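In Praise of Taking Your Shoes Off

I grew up in a house where shoes went everywhere – up the stairs, across the kitchen, onto the ottoman if my uncle was visiting – and I never gave it a thought until I married into a family from Lund. The first time I walked into my mother-in-law's hallway in my boots, in December, with half the street's slush on them, the whole room went quiet and somebody very kindly handed me a towel.

I have been a convert for 12 years now, and like most converts I am a bit of a bore about it. What I love has little to do with dirt (though my floors do look better, thank you). I love the pause. You come in, you bend down, you fuss with a lace, and for that half minute you can't do much else. By the time you stand up again you've sort of arrived.

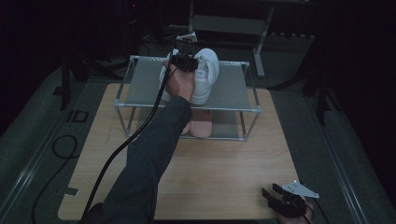
Vibeke Ravn wrote to me after my last column that this is all very well for people with good knees, and that a host who wants her in stocking feet had better provide a chair. I think she's right, and I'm sorry I left it out. A chair by the door is the least we can do, and a long shoehorn wouldn't hurt either. My father visited us for years before I noticed he was leaning on the coat hooks, and one of them is still crooked.

There's also the matter of parties. People plan an outfit from the ground up, and it's a little unkind to take away the bottom of it at the door without warning. So put it in the invitation! Ditte Þorgeirsson always does, one friendly line at the end, and her guests turn up in the most wonderful socks.
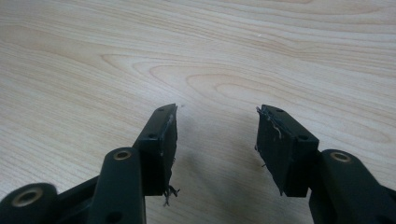 2 min read

And if someone forgets, or would just plain rather not, let them in anyway. A floor can be mopped on Sunday. I still think about that towel, and how nicely it was folded, and how much I wanted to go home.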